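Changing over to the winter bedding

I put off swapping the bedding every year until I have had two bad nights in a row. This year it was the second week of November. The radiator in the back bedroom doesn't do much after ten o'clock, and the thin summer cover had been on since May. So on my morning off I got the pink quilt down from the top of the wardrobe and spent longer on it than I meant to.

A few people asked about the quilt last time I mentioned it, so I'll start with that. I bought it four years ago from Debnath, the fabric and bedding shop on the corner near the bus station. It cost more than I wanted to pay. I had gone in for pillowcases. The woman behind the counter had it out for another customer who then didn't want it, and she let me have it for the price of the plainer one. I've never seen the same one there again. They had a brown one last winter with the same sort of stitching, but it was for a single bed.

It is not a light thing. The label says 446 in one corner, which I took for the weight of something until I found the same number on the receipt, so it must be the stock number. I don't have scales that would tell me what it does weigh. It fills the drum of my machine completely, and I stopped washing it at home after the first year, when the machine walked across the kitchen floor on the spin. It now goes to the big machines at the launderette in spring, before it gets put away, and then it comes out clean in autumn and only needs airing.

Airing is the part I used to skip. I would take it out of the bag, throw it on the bed and sleep under it the same night, and it smelled of wardrobe for a week. Now I spread it over the bed in the morning with the bedroom door shut and the window open, turn it over at lunchtime, and leave the top end rolled back so that the fold lines drop out a bit. An hour outside would be better, but my washing line is not up to it and the weather in November can't be trusted. 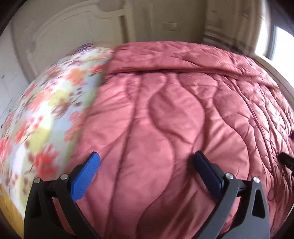 The quilt spread out, with the top edge folded over. The pillow is from the flowery set.

The wavy stitching is what I like best about it. The filling stays where it is put. My old one was sewn in big squares, and after two winters everything had slid down into the bottom of each square and the top half was just two layers of cloth. With the long wavy lines there is less room for it to go anywhere. There are also little round buttons in places, and those need checking once a year. One came loose the winter before last and I sewed it back with ordinary thread, which snapped. I then did it with the waxed thread I keep for bags and it has held.

The outside has a bit of a shine to it, and that is the one thing I would change if I could. It slips. On a plain cotton sheet it stays put well enough, but if you turn over a lot in the night it ends up on the floor on the wall side. I tried clips for a while. Tivitz do a set with elastic between them, meant for fitted sheets, and I clipped the bottom corners of the quilt to the sheet. It worked, but the clips left small dents in the fabric that took days to go, and I kicked one in my sleep and had a bruise on my ankle. I gave the clips up. I now tuck the foot end under the mattress by a hand's width, and it mostly stays.

The sheet was the other job. I have two sets that I use in the cold months, a plain grey one and the flowery one, and the flowery one went on this time. I know it is a lot of pattern. There are big pale mauve flowers and smaller orange and red ones, and berries, all on top of patches of cream and light blue and a sort of soft green. My sister-in-law thinks it is too busy to sleep on. I would say that with the lights off it makes no difference, and in the daytime most of it is under the quilt anyway. It goes with the pink better than the grey does. The grey makes the pink look like something from a hospital.

That set came from Hovavside, from the market stall and not the shop. If you go, go early. By eleven they are down to the odd sizes. The fabric has softened a lot with washing and the colours have hardly changed. I iron the pillowcases and nothing else.

I did everything in the wrong order, as usual. I had spread the quilt out before I remembered that I wanted to get at the edges of the bed and clean the wood, so the quilt had to be folded up again and shifted over while I worked round it. Folding it by yourself is a nuisance. It's too wide for my arms, and if I hold it up by the corners the bottom drags on the carpet. So I do it flat on the bed. I fold the far side in towards the middle, then the near side over that, and then double the whole lot up from the foot. It never comes out square. The point is to get it into a lump I can pull about without unfolding it. 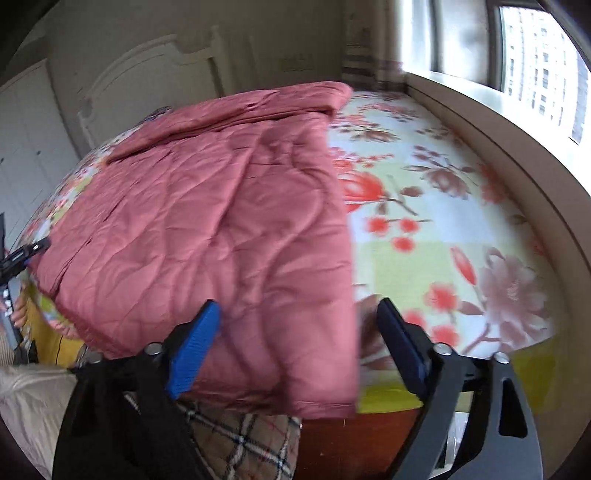

Folded up on the bed, on top of the flowery sheet.

The wood is a reddish brown and shows every bit of dust, particularly along the front where it curves. I went over it with a damp cloth and then a dry one. I used to use a spray polish, but it made the wood slippery and I think it was getting on the bedding. There was a faint yellow mark on the grey sheets one year that I never got to the bottom of. A damp cloth is enough. I did the legs as well, and then lay on the floor and hoovered underneath with the long nozzle, where I found one slipper, a library card and the cap from a bottle of hand cream.

The summer cover was much easier to deal with. It went through a normal wash, dried over the bannister by teatime, and folded down small enough to go in one of the zip bags. I use the Studo ones, the large size. They aren't airtight and they don't squash anything flat, and I prefer that. I had the kind you suck the air out of with the hoover and I found the bedding came out looking like cardboard. One of them also had a leak, so it blew itself back up in the cupboard and pushed the door open. The zip bags are just bags. I put a piece of soap in with the cover, still in its paper, and wrote on the label what was inside.

The quilt's own bag is starting to go at the seam. It got a strip of wide tape along the inside, which should see it through to spring. If it doesn't I will buy another, but they only sell the very large ones in pairs and I can't think what I would put in the second.

All told it took most of the morning, with a break of 15 minutes for tea and toast. Without the wood and the hoovering I could have done it in half that. I went to bed early that night to make the most of it and was too hot by midnight, so the window stayed open a crack. The forecast for the following week was colder.

Next on the list are the curtains in the same room. They need taking down and shaking out, and one of the hems has dropped. I have been walking past it since the summer. I also want to look for a second bottom sheet in a pattern that goes with the pink, so that I'm not waiting for one to dry every time. If anybody knows of somewhere that sells doubles with a deep edge, please leave a comment. My mattress is a thick one and the ordinary fitted sheets ping off at the corners.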